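4.2 Wear testing and the return loop

Soles were fitted at the Gendley workshop and sent out in plain boxes, one pair per household. Wearers logged distance once a week, either by phone or on the card in the box. Cards were better. Phone logs had gaps, mostly in May when the app was updated and lost the saved sole number. We filled nothing in; a missing week stays missing.

In total 2296 pairs went out and 897 came back with a claim form. Of the forms, 700 had a readable order number. The rest were matched by name and email, slow work, and a few went to the wrong record first time and had to be redone. Data frozen on 2021-02-01, nothing after that date is used here.

Two compounds were compared. Moschos is the softer one, sold for pavement. Vistik is firmer with a deeper lug and costs more to make. Both were cut on the same press and glued with the same cement, so differences in peel should come from the rubber and not the join. That was the plan anyway. One batch of Vistik was left to cure overnight in a cold store room and we have kept it apart in the tables.
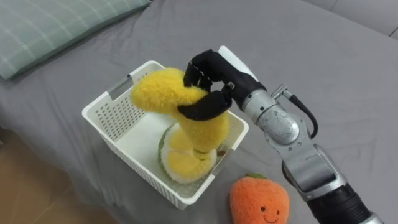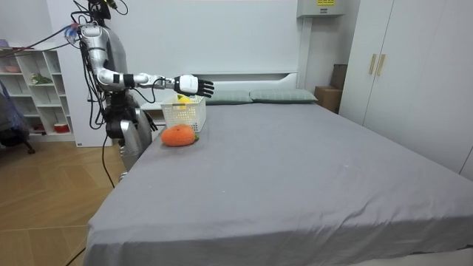 Figure 3. Plush toy held over a white plastic basket on a bed (first panel); humanoid robot with one arm stretched out towards a basket (second panel).

Wear was measured at the heel, outer edge, with a depth gauge. Toe wear also recorded but not used, too much scatter between readers. Each sole was brushed, left to dry and read twice. Where the readings disagreed by more than the gauge step a third was taken and the middle value kept. Soles with a stone or nail through the heel were dropped from the wear figures but kept in the claims count, as the customer had still asked for a replacment.

Who pays for postage matters more than we expected. Treltunari changed its terms part way through, from free return to return at the buyer's cost, and claims for light wear fell away at once. Heavy wear claims hardly moved. So the claim rate by itself is a poor guide to how long a sole lasts, and the early and late months should not be pooled. We report them side by side.

Stated distance is the other weak point. Wearers round up. Several gave the warranty distance exactly, to the mile, on a sole with most of its tread left. No correction tried. A step counter in the shoe would of fixed this but the budget did not stretch.

Peel faults are treated separatly in 4.3, including the cold batch. Stitching is not covered, both models being glued only.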